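Flekach progress report, second reporting period
Prepared for the Korker program office
9 December 2025

Summary

Work in this period went mostly into the software that sits between raw hand-held gripper recordings and a trained policy. The recorder, the pose alignment step and the replay tool are all in daily use. The planner is working on simple layouts and still struggles with crowded ones. We are on budget. One deliverable, the grasp labeling tool, has moved into January, and the reasons are set out below.

Task and setup

The reference task is still packing small wrapped items into an open cardboard box. We kept it because it is cheap to set up in any room and because the items are awkward in useful ways: shiny film, soft ends, thin sticks that are hard to separate from the surface they lie on. Most of the recordings so far come from homes and offices with ordinary furniture, and we have asked the operators not to tidy the background.

The corpus now stands at 152 usable episodes. A further 65 were recorded and rejected, most of them for timestamp faults that have since been fixed (see Recorder). We have kept the rejected ones because they are good test input for the quality checks. 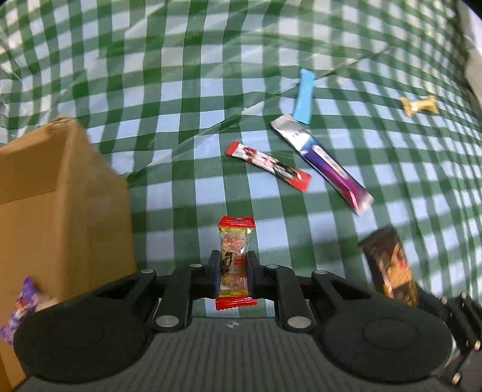 Figure 1. A small candy bar held upright between the finger pads, with more wrapped items on the gingham cloth.

Recorder

The old recorder wrote camera frames and gripper width to separate files with separate clocks. On long sessions the two drifted apart, and by the end the recorded jaw position could lag the video by several frames. For a policy that has to learn when to close, that is enough to spoil an episode.

Rideo, our new recorder, stamps both streams from a single clock and writes them to one file. It also checks for dropped frames as it goes and warns the operator right away. Before, we only found out at import, often days later. The format is documented in the repository and a converter for the old files is included. The converter cannot repair drift, it can only flag it.

Known issue: if storage fills up during a session, Rideo closes the file cleanly but does not tell the operator. A fix is written and waiting for review.

Pose alignment

Camera pose is estimated from the video together with the motion sensor. This works well when there is texture to track. Repeating patterns are a harder case. On checked cloth the tracker can lock onto the wrong square and jump sideways by one repeat of the pattern, and the wide lens makes it worse near the borders where the squares look small and close together.

We made two changes. The matcher now gives less weight to features that look the same as their neighbors, and a jump that the motion sensor does not support is rejected and the segment is solved again. On our patterned-surface set, the sideways jumps are now rare. They still happen when the gripper is very close to the surface and little else is in view - we do not have a good answer for this yet, other than to flag the segment and leave it out of training.

Perception

The item detector gives an outline and a confidence value for each wrapped item. It does well on items lying alone. Its two weak points are glare on metallic film, where it tends to split one sachet into two, and items that overlap, where it tends to merge them. We tried adding synthetic glare to the training images. It helped with the splitting and did nothing for the merging.

We have stopped trying to get clean outlines for every item in a pile. The planner only needs one good candidate at a time, so the detector now ranks items by how clear their outline is and passes on the best of them.
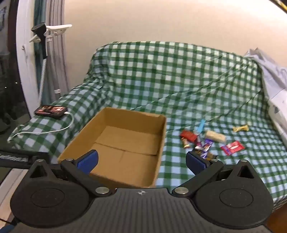
Box detection is in better shape. The box is found by its rim, and the near edge is filled in from the other sides when the gripper hides it. The remaining errors come from worn or bent corners, where the fitted rim can sit a little too high. We handle this by adding clearance over the rim, at the cost of a slightly longer path.

Planning and control

The planner, Mthembu, takes the ranked candidates and the box outline and produces an approach, a close, a lift and a release. In this period we added a check that both fingers have room on either side of the item before it commits. Where they do not, it moves on to the next candidate. If there are no candidates left, it stops and reports. We would like it to nudge the pile and look again, but that behavior is not written.

On the control side, closing force is now limited by how far the pads are from the expected width, which should reduce crushed wrappers. We have tested this only in replay. Hardware tests are scheduled for January.

Delayed deliverable

The grasp labeling tool was due at the end of this period. Fixing the clocks took priority, since labels made on drifting data would have had to be redone. The tool opens files, plays both streams together and lets a labeler mark contact and release. Export and the undo function are missing. Almost all of the remaining work is on export.

Next period

Finish the labeling tool and label the full usable set.
Run the force limit on hardware.
Write the nudge behavior for Mthembu, at least in a first version.
Record more episodes on plain surfaces, which are now underrepresented.

Request to the program office

We ask that the labeling deliverable be moved to the end of January with no change to the budget. We would also like a decision on whether the rejected episodes may be released with the rest of the corpus. They carry the same consent terms, and other groups working on time alignment may find them useful.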